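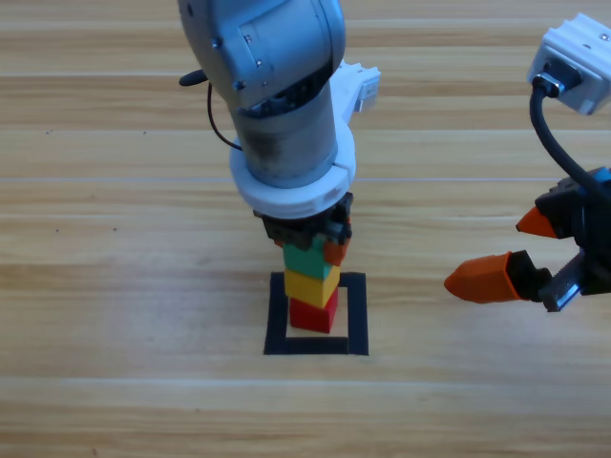 Colored blocks stacked on a light wooden tabletop, with two robot arms at work.

Rätsep Bedel Specimen Cabinet, nine drawers
Reviewed April 21, 2021

I have been collecting seashells since I was tall enough to see over the side of a rowboat, and for most of that time my collection lived in whatever would hold it. Cigar boxes, egg cartons, a set of kitchen canisters, one very nice hatbox that had belonged to my grandmother. When I finally sat down and finished my catalog the last entry was number 1626 (a chipped little dove shell, if you're wondering, nothing to write home about), and I decided it was time to act like a grown-up and buy a proper cabinet.

I ordered the Bedel last October after seeing one at the shell show in Dadenstead, where a dealer had his cones laid out in it and I'm afraid I spent more time opening and closing the drawers than looking at the cones. It cost me $200 plus shipping. That's a lot for a small piece of furniture and very little for a specimen cabinet, as anyone who has priced the museum kind will tell you!

It arrives in one piece, so there's nothing to put together except the four feet, which screw in by hand. The case is powder-coated steel in a soft gray-green. I picked steel on purpose. Those of us who have lost shells to Byne's disease know that oak cabinets and cheap cardboard give off acid vapors, and over the years those vapors will eat the gloss right off a cowry and leave a white crust that smells faintly of vinegar. I lost a pair of olives that way in the hatbox and I still feel bad about it. So a metal case with metal drawers was the first thing on my list, and the Bedel has both. 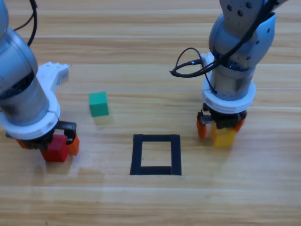
The drawers themselves run smoothly, even the bottom one, where I keep the heavy helmets and a few big whelks. They have a stop at the back so you can't yank one out into your lap, and a little lever to release it when you do want to carry the whole drawer over to the window. I do this more than I thought I would – on a bright morning I'll take the tellins out and just look at them for a while with my coffee.

Now for the grumbles. All nine drawers are the same depth, and it's a shallow depth. It suits cowries, cones, miters and most bivalves beautifully, but a decent-sized triton will not go in, and neither will anything with long spines unless you lay it on its side and hold your breath. My murexes are still in their old boxes for that reason. I wish Rätsep would sell a version with two deep drawers at the bottom, and I've written to tell them so.

The foam that comes with it is also a bit of a letdown. It's stiff and it had a strong smell when I unwrapped it, and I didn't care to shut my shells up with that. I took it all out and used polyethylene foam from a roll, with Nolov trays on top. The medium trays fit snugly side by side and leave a narrow strip along the front where I tuck my locality labels. The small ones slide around a little if you open a drawer in a hurry. 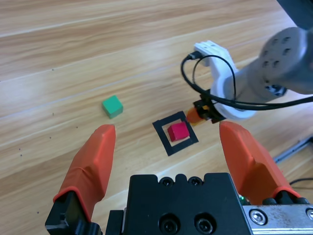
A green cube and a red cube on the tabletop, beyond a pair of orange gripper fingers.

The label holders on the drawer fronts are brass-colored and just large enough for a family name in decent handwriting. Mine have stayed put, though one came a touch bent and I straightened it with pliers.

There is a lock, with two keys. I have already misplaced one of them.

After a winter of use I've got the cowries, the cones and nearly all the bivalves moved over, and the hatbox is back to holding a hat. I'd buy the Bedel again for small and medium shells, and I'm saving up for a second one to go beside it. If your taste runs to big spiny things, measure them first and then measure the drawer.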